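dinby-bands

README for the Dinby bands set, part of the Huvell household clutter collection. The set covers one small job: clearing a tangle of elastic bands off a tabletop and into a bin.

Contents

2,120 episodes in the full release. Of these, 476 have written step notes and 82 are held out for testing. Notes are in plain English, one line per step. Episodes without notes carry only the short task line, "put the bands in the bin." 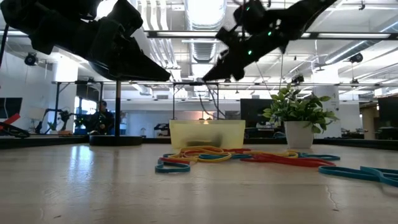 Bands in yellow, red and teal beside the yellow bin, with the potted plant at the far edge.

What the labels cover

Each band gets a color and a state. The state is one of: on table, lifted, in bin, off table. Bands that cross or twist together also share a tangle number, and they keep it until they come apart. A pair dropped into the bin still twisted stays one tangle - please don't split it when you edit the notes.

Plants and lamps are labeled once per episode as background and are not tracked.

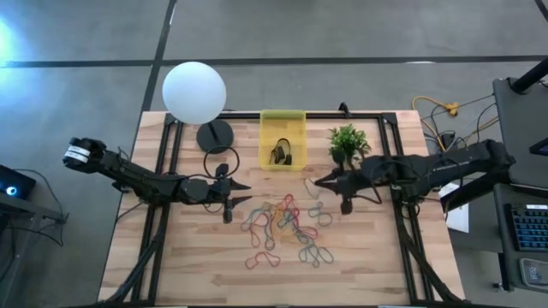

Han-gyeol Heo asked on the tracker whether gray and purple could be folded into "other," as the teal and green calls already take long enough to check. We kept them separate. If you want fewer classes, merge them on load; the color map is in colors.txt.

Teal and green are the pair most often mixed up. Version 2 of the notes went back over both, and what is left should be small slips. Orange against red is the next one to watch.

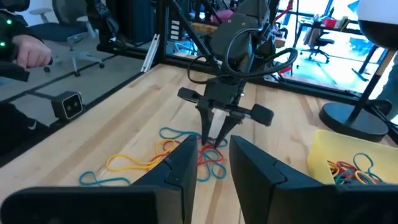
Some bands in the bin, others loose on the tabletop.

Known problems

Bands at the bottom of a full bin are hard to tell apart, so the in-bin count is missing from some notes. A long band stretched straight may be marked as two pieces.

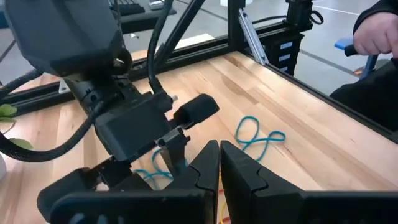 Bands hidden for part of an episode keep their last known state until they show up again. This is a guess, and it is flagged with a "g" in the last column. Drop those rows if you need strict labels.

The Farna and Fernandes sets use the same columns and can be loaded together with this one.

Corrections go to Yaroslav Hnatiuk through the tracker.

Last updated: June
2 comments
Contact | © Huvell | Back to top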